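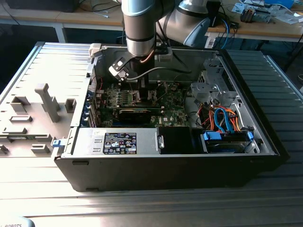 Edem Zakaria was of the opinion that a person ought never to take the last bus out of Vornbridge unless they had a sandwich and a forgiving nature, and he told Fares as much while the two of them stood under the shelter in the rain, waiting for it.

Fares had neither. He had a tin of his mother's date biscuits, meant for his sister in Burnlow, and a coat that had been a good coat when his uncle wore it.

"Eight miles," said Edem, "and he stops at every gate. He'll stop for a cow if she looks tired."

The bus came in the end, lit up yellow like somebody's kitchen, and they sat at the back where the heater was. By Lumanlan the lid was off the tin (only to see how they'd travelled, Fares said) and by the chapel the driver had been offered one too, and had pulled in properly to eat it, with the engine ticking over and the wipers going.

"Your mother make these?" he called back.

"She did."

"Is she well?"

And Fares, who hadn't been asked that all week, found he had rather a lot to say.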